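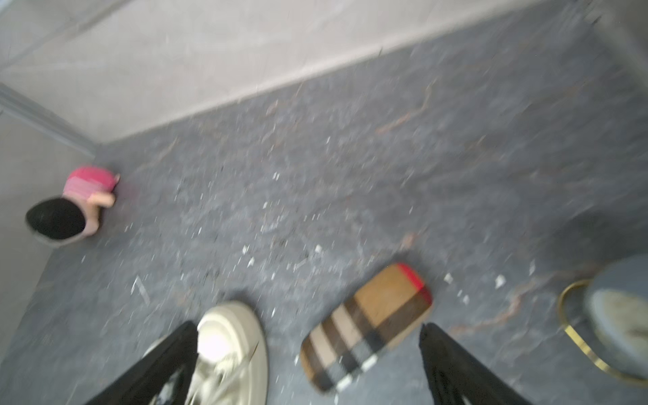
Flevix 50 marine debris sieve: review

Tested in May on the upper strandline at Tulgate by Niloufar Mirzaei and Shafiq Samarakoon.

The Flevix 50 is a hand-held sieve for shoreline litter surveys. It has a steel mesh, a folding frame and 2 clip-on collecting trays. We used it on dry sand, wet sand and fine shingle, with the older Iyengar sieve alongside for comparison.

Sorting
On dry sand the mesh clears quickly and holds back pellets, line and shell. Wet sand blinds the mesh after 3 scoops unless it is rinsed. Shingle is slow going on either model. Cut lengths of fishing line tend to slip through end-on, so the lower tray needs checking as well.

Handling
The handles are set wide and suit 2 people. One person can work it with the frame resting on a bucket. Full trays are heavy, and the left clip opened twice under load. Yvette Nguyen fitted a cable tie to ours and it held for the remaining transects.

Cleaning
Fresh water and a stiff brush. Weed lodges under the rim, where the brush does not reach. Salt marks appeared on the hinge pins after 6 outings; no pitting so far.

Verdict
Better mesh than the Iyengar, weaker clips. Suitable for sandy reserves. For shingle we would stay with hand picking in quadrats.

Spare trays are sold singly.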